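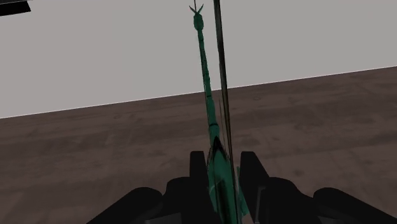
The Zurkimon damselfly is a slender insect of the Hestero wetlands. It lives near slow streams, where the female puts her eggs inside the stems of water plants. The young spend 9 months under water and eat small larvae. Adults appear in November and live only a few weeks.

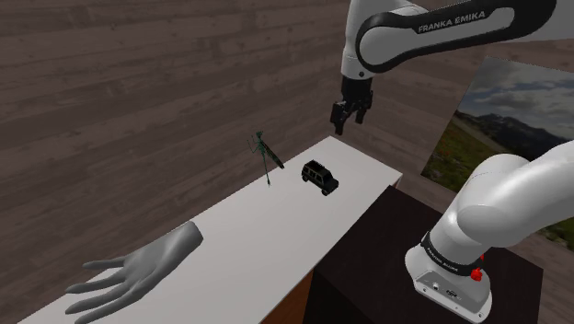

Green insect figurine on a tabletop with a hand model and a toy SUV

The species was first described by Lucía Sarmiento, who collected 768 specimens near Montoya. It is found up to 575 meters above sea level – higher records are doubtful.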